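Search this site Enter keywords Go

Bultton Opens Up Its Shared-Workshop Robot Build, Simulated Table and All

2026-05-29
By the Bultton workshop desk

I get to write the announcement this time, so you're getting it the way I'd tell it to you over the bench. Bultton, our shared workshop, is releasing everything behind Nuta, the pick-and-place arm project our members have been chipping away at since October. That means the simulated room, the object set, the gripper settings, the practice tasks, and the parts list for the table we want to build next. It's free to download, free to change, and free to laugh at (some of the early file names are pretty bad).

Nuta started out as a garage question. Could a few people with day jobs and one shared key to the building put together an arm that clears a cluttered table? We wanted something that could pick up a mug, set it somewhere sensible, and go back for the next thing. We had plenty of opinions about motors and no agreement on anything else, so we did the whole build in simulation first. You can move a table in simulation without anyone pinching a finger, and you can try a bad idea at midnight and be done with it by five past.

The table got more attention than I ever thought a table could. We went with a perforated top because that's what people have at home and in shops like ours, and because a bolt-down grid makes it easy to put a fixture back in the same spot. Then we covered it in ordinary kitchen clutter and started practicing.

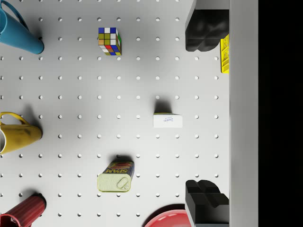
Practice clutter on the Nuta pegboard: mugs, a puzzle cube, a sugar box and a Spam can between and beside the gripper fingers. Simulated view.

Mugs, by the way, are the worst. A mug standing up is easy enough, but knock it over and suddenly you've got a curved side, a handle that could be pointing anywhere, and a rim the fingers would love to slide off of. We wrote 214 practice tasks for this release and I'd guess mugs caused most of the grumbling. Boxes are friendlier. A puzzle cube is friendliest of all, and I'll admit we threw it in early on mostly so we'd have something that went right on a slow evening!

The practice tasks come sorted by how much they annoyed us. The first batch is plain pick and lift. After that you get sorting into crates, then moving things around other things, and then the small parts, which I want to talk about for a minute.

Small parts are where a home build either gets useful or goes back on the shelf. Anyone who has worked in a shared shop knows where the hardware ends up: on the floor, in the wrong bin, in somebody's coat. We wanted an arm that could help with that someday, so the object set includes a hex nut and some plain blocks. The blocks are as dull as they sound, and we leaned on them constantly. When a grip fails on a plain block you know the trouble is in your fingers or your timing, and you can quit blaming the shape.
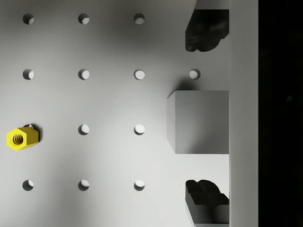
We went back and forth on the fingertip shape for weeks. I was on the side of flat pads, for the record, and I lost. The lumpy molded style is what ships in the release, and if you want flat ones you can swap them in by changing 2 lines in the gripper settings. I've left a note in the folder on how to do it. Consider it my minority report.

Controls were the other long argument. Our members at the Adeo annex, across the river, wanted everything run from a keyboard. The rest of us wanted to be able to imagine standing next to the real thing someday and reaching out to nudge it. So the release lets you do it either way — type your moves, or drag the arm through them on screen and save the path. Saved paths are plain text. You can open one, fix a number, and run it again, and I do that a lot more than I probably should.

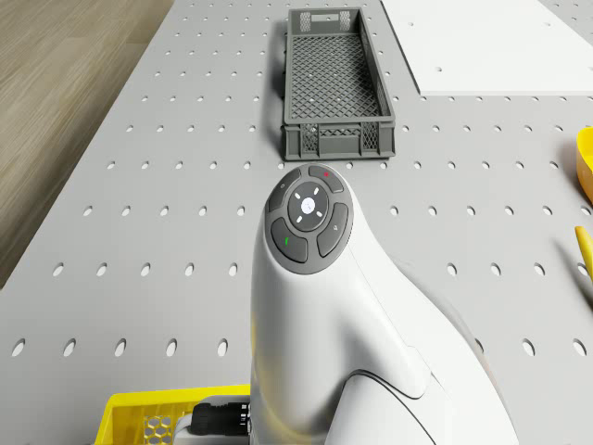
The crates come in two colors so that the sorting tasks have a right answer. We kept them light and open-sided, close to the cheap ones you'd stack in a closet, and every crate in the set can be picked up and moved like anything else. One of our beginners spent a whole evening trying to put a crate inside another crate. It wasn't one of the tasks. It is now!

A word on what you'll need at home. Nuta runs on the kind of desktop computer most of our members already own, though an older laptop will chug when the table gets crowded. If yours does, start with 3 objects and add more once you're comfortable. The setup guide was written by people who had to follow it themselves, on their own machines, with no one around to ask. Where we got stuck, we added a paragraph. A few of those paragraphs are a little cranky and I decided to leave them in.

The room itself is part of the download too. Ondrejka, the little design studio upstairs from our workshop, drew it up for us in trade for bench time, and they took it a good deal further than the gray box I'd asked for. There's a cabinet with a drawer and doors, a wood floor, and nice curved corners on the walls. I was going to say we didn't need any of it, but then people started writing tasks around the furniture and now I can't picture the project without it.

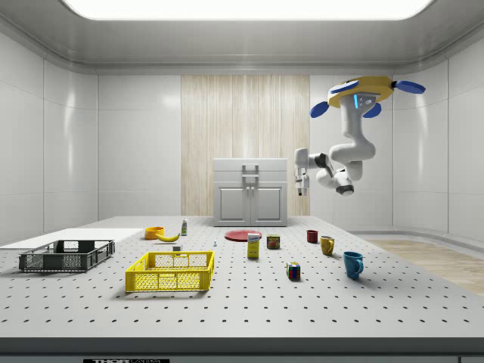
Hanging the arm from overhead was a late change. Our first layout had it bolted to the tabletop, and it ate up the space we wanted for clutter. Moving it up gave us the tabletop back, and it changed how we think about the real build, too. A ceiling mount in a rented workshop is a serious conversation to have with a landlord (we're having it). For home builders we'd suggest a sturdy overhead frame standing on the floor, and there's a rough drawing of one in the parts folder. Please treat it as rough. I drew it.

So what happens next? We're setting aside bench space at Bultton for the physical version, and we're starting with the table, because a table is cheap and we can all agree on it now. The first 1000 people to download the release can also sign up for our build letter, where we'll share what we cut, what we bought, and what we had to buy twice. After that the letter opens up to everybody else.

If you run a shared workshop of your own, I'd love to hear how you'd set up your table. Send us your layouts, your saved paths, and your meanest mug placements. We'll add the good ones to the next release with your shop's name on them. And if you're nearby, stop in on an open evening and try a few tasks on the workshop computer. The coffee is free and the chairs don't match.

Press questions, interview requests and larger copies of the pictures are all handled through the contact page, and whoever's on desk duty will get back to you. Quite possibly me.

Contact | Press | © 2026 Bultton Shared Workshop | Back to top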